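Share house bond and the mattress question
Forum: Renting and Sharing > Moving Out

lamduan_s
Hello everyone. I hope I am posting in the correct section. I live in a share house in Sultlow and I will move out in April. My room was rented to me as furnished, with bed, desk and wardrobe. When I moved in, the mattress already had a yellow mark near the foot end. I wrote it on the condition report, but only with the words "mattress, used". Now the head tenant tells me I should pay for a new mattress from my bond. My question is, how specific must the condition report be? I have lived there for 17 months and I always used a protector.

Lamduan

kettle_and_co
"Used" is better than nothing but it's pretty thin. Have you got any photos from when you moved in? Even ones you texted to your mum would have a date on them.

Also, who do you pay rent to? If you're a subtenant the bond should still have been lodged. Check that before you argue over the mattress.

lamduan_s
Thank you for the quick answer. I pay to the head tenant and she pays to the agency. I have the receipt for the bond, it was lodged with my name. I will look for the photos tonight. I changed my phone in the meantime, so I am not sure.

brolga34
Going to be unpopular here. If the report says "used" and there is a stain when you leave, I would be asking you for money too. Used doesn't mean stained. I've rented out rooms for years and people always say it was there before.

kettle_and_co
You can ask, brolga. You still have to show that it wasn't there before, and you can't charge the price of a new one for an old one. How old is this mattress anyway?

Ebere Onyeka
I had nearly the same situation at my old place on Drellurus Street, so maybe my experience is useful. The owner wanted the full price of a new mattress. I asked politely, by email, for the receipt of the old one. It took three weeks until he found it, and then we could all see that the mattress was already nine years old. After this he did not mention it again.

So my advice is to ask for the age in writing. Do not discuss it in the kitchen. In the kitchen everybody remembers differently.

brolga34
Nine years is a bit rich, I'll give you that. But a clean mattress at nine years is still worth something to whoever sleeps on it next. People forget the next tenant.

lamduan_s
I understand your point, brolga34, and I also think of the next person. But I do not want to pay for a mark which another person has made. I have asked her for the age by message. She answered "not that old", which does not help me very much.

Good news, I found the email with my old photos. One of them shows the mark, it is small but it is there.

kettle_and_co
Excellent! Send her that one and keep the original email, don't just forward a screenshot. And when you leave, strip everything and take new ones by daylight. Wide ones from the door as well as close ones. Most people only photograph the damage, and then there's nothing to show the rest of the room was fine.

Ebere Onyeka
I agree about the wide photos. When I left I made one of every wall and one of the bed, first with the sheet on and then without it.

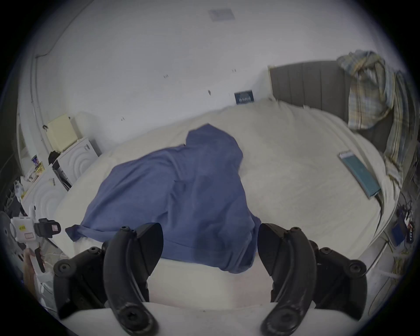
The other thing I would recommend is to do the final inspection together with the head tenant, and to bring two copies of the report. Both people sign both copies. If she does not agree with one line, she can write her own comment next to it. It is less unpleasant than it sounds, for me it was finished before my tea was cold.

Please also clean behind the bed and under it. I lost 34 dollars for dust on the skirting board, and this I could not dispute, the dust was mine.

brolga34
34 bucks for dust? Even I wouldn't do that.

pip_sindik
Did the same with the two copies when I left a place with a very grumpy head tenant. Works. She wrote "disagree" next to the oven and that was the only thing we had to sort out afterwards.

lamduan_s
An update for everyone. I sent the old photo and asked again for the receipt. She wrote back that she will "leave the mattress out of it", but she would like that I have the carpet steam cleaned. The carpet is not mentioned in my agreement at all. Should I open a new thread for the carpet, or can I continue here?

kettle_and_co
Keep going here, it's the same bond. What does the condition report say about the carpet?

lamduan_s
It says "carpet, used".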